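How to Oil a Wooden Tabletop Without Ruining Your Week

Posted Sun 28 May in Tables and Other Flat Things

Oiling a table is a simple job that people have been getting wrong for centuries. I have oiled the same one badly on several occasions, so you are in experienced hands.

These instructions are for bare or previously oiled wood. If your table is varnished, oil will sit on the top looking sorry for itself and you will spend the evening wiping it off again. To check, put a drop of water somewhere out of sight. If it soaks in and leaves a dark spot, carry on. If it sits there in a smug little bead after ten minutes, you have varnish, and you want a different page.

What you need

Hardwax oil or Danish oil (I use Flimo, the small tin)
Sandpaper in 120, 180 and 240 grit
A sanding block, or a bit of cork
Lint-free cloths, more than you think
White spirit
A vacuum cleaner with a brush end
Gloves, unless you enjoy smelling of linseed at work

A word on quantities. I bought the big tin of Zurton in February, having done my sums in centimetres and read the label in something else, and there is still enough of it left to do a church. A small tin will do two thin coats on a normal kitchen table. Thick coats are a false economy and we'll come to them.

Step 1: Clean it properly

Wash the top with warm water and a little washing-up liquid, then wipe it again with clean water. Don't flood it. Leave it overnight. Wood that feels dry at teatime is often lying to you.

Old grease won't shift with soap, so go over the places where people rest their elbows with a cloth dampened in white spirit. Open a window first. The cloth will come up the colour of tea, and you will think less of your family.

Step 2: Sand it

Start with 120 if there are rings or scratches, otherwise go straight to 180. Always sand along the grain. Going across it leaves tiny lines that you can't see at all until the oil goes on, at which point you can see them from the road.

Finish with 240 and stop there. It's tempting to keep going until the thing feels like glass, but very fine paper closes up the surface and the oil has nowhere to go.

Edges want a light hand, especially if the top is veneered. My friend Fung-ping Cheung went through the corner of a veneered desk in less time than it took me to say "is that veneered?"

Vacuum up all the dust, wipe with a barely damp cloth, and let it dry.

Step 3: First coat

Stir the tin. Don't shake it, it isn't a cocktail. Put a little oil on a cloth and work it in along the grain, one section at a time, keeping a wet edge so you don't get lap marks.

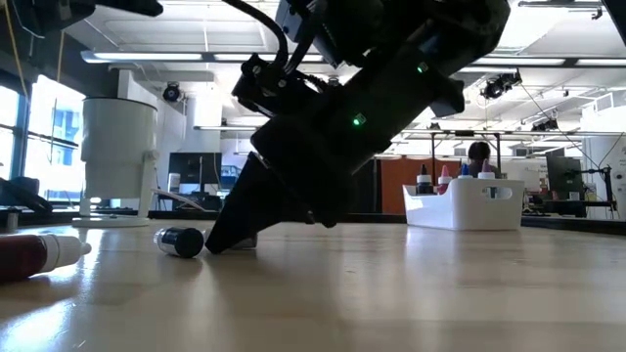 Wait fifteen minutes or so, then wipe off everything that hasn't soaked in. I mean everything. Oil left sitting on the surface goes tacky and stays tacky, and for the next month every piece of paper you put down will become part of the furniture. When you think you've wiped enough, take a fresh cloth and do it again.

Step 4: Second coat

Leave it for as long as the tin says, usually overnight — longer if your house is as cold as mine. Rub it down very lightly with used 240 paper, dust it off, and repeat step 3 with even less oil.

The cloths

Please read this bit even if you skipped the rest. Oily rags can heat up and catch fire by themselves if you leave them screwed up in a bin. Lay them out flat, outdoors, in a single layer until they're stiff and dry, or soak them in water and put them in a sealed metal tin. It sounds made up. It isn't.

After that

Be gentle with it for a week. Coasters, no hot pans, no wet flowerpots. The Jendance felt pads are good under anything heavy.

Top it up once a year, or when water stops beading. One thin coat will do, with no sanding beyond a quick rub where it looks tired.

Next time: chair legs, and why one is always shorter.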